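Getting the drinks off the counter

My kitchen counter used to be where every bottle and can in the house ended up. I'd buy a few sodas, set them down "for a minute," and they'd still be there in May! What finally helped was a little pine shelf, the kind with two levels and open space underneath.

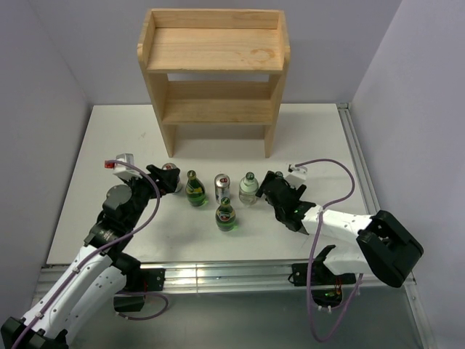
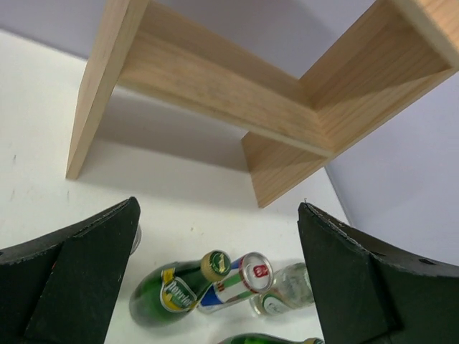 Start by taking everything out and sorting it by height before a single thing goes on the shelf. Cans and short bottles can go on the lower level, and tall glass ones do better on top, where there's nothing over their heads. Measure your tallest bottle first (I didn't, and had to shuffle the whole lot twice).

Bare pine soaks up rings like you wouldn't believe, so wipe the bottoms of your bottles and put down a cork mat or a folded dish towel. For a ring that's already there, my friend Huia swears by a light rub with 400 grit paper, always along the grain — then a dab of oil.

Glass is heavier than it looks, so check the legs for wobble before you load up. A felt pad under the short one fixed mine. And leave the space underneath free if you can bear to, it makes wiping the counter so much easier!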